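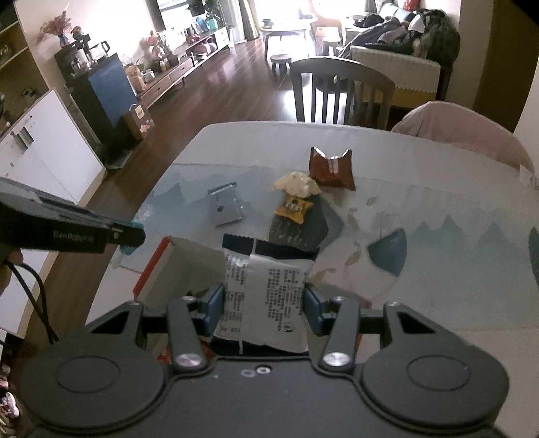

Ticket 41: Snack packets arriving mixed in the Girnance gift box
Status: Closed
Opened by: Herman Sutanto
Area: Packing, dining room table

Problem as reported: Customers who order the small Girnance box get the wrong mix of snacks. The packing list calls for one of each kind, and two orders in January came back with complaints about doubles. We pack on the dining table, with the box open and the loose packets set out behind it. The navy and white packet with the Chinese printing has its information table on the left half of the panel, so I asked for that side to go face up in the box. The silvery gray, cream-colored, yellow-orange and reddish-brown ones stay out on the table until their turn.

9:10 am, Herman
Checked the packing list against the order form. The form is correct. The list we print from it still has the old names, Brosta plain and Brosta salted, and we stopped carrying salted before the holidays. Whoever packs sees "Brosta" twice and puts in two of the same thing. That would explain one of the complaints, but the other customer got two Boychuk and no Cisar.

9:45 am, Herman
Changed the list so each line gives the name and the item number. Printed a new copy and threw out the old ones from the drawer. Packed a test order from the new list. Right mix, but the lid would not close flat.

10:20 am, support
Which packet is on top when the lid won't close? Please try the stiffest ones first, laid flat on the bottom, and leave the puffy ones for last. Also check whether the paper filler is still being used. It was meant for the larger box only.

10:50 am, Herman
The filler was still in there. I took it out and the lid closes. With the filler in, the Cisar packets sat too high and pushed up the corner. I have moved the filler to the shelf with the large boxes.

11:30 am, Herman
Went through the 80 boxes packed for the next shipment. The doubles are all in boxes done from the old list. Opened those, swapped the extra Boychuk for Cisar and closed them again. One box had a packet with a split seam, so I replaced it and wrote it down as waste.

1:15 pm, support
Thanks. Before we close this, can you confirm how Boychuk and Cisar got switched? The new list fixes the Brosta lines, but those two were never renamed.

1:40 pm, Herman
The supply cartons for both are the same size and sit next to each other under the window. I found Cisar packets in the Boychuk carton, near the bottom, so it was probably refilled from the wrong bag. Sorted both cartons by hand and put a large label on the front of each. Boychuk is now on the lower shelf.

2:30 pm, Herman
Packed a few more orders with the new list and the moved carton. All correct, all lids flat. The two customers have been sent replacement boxes at no charge.

2:35 pm, support
Closing. Reopen this ticket if another double is reported. The large box list also has the old Brosta names and will be handled under its own ticket.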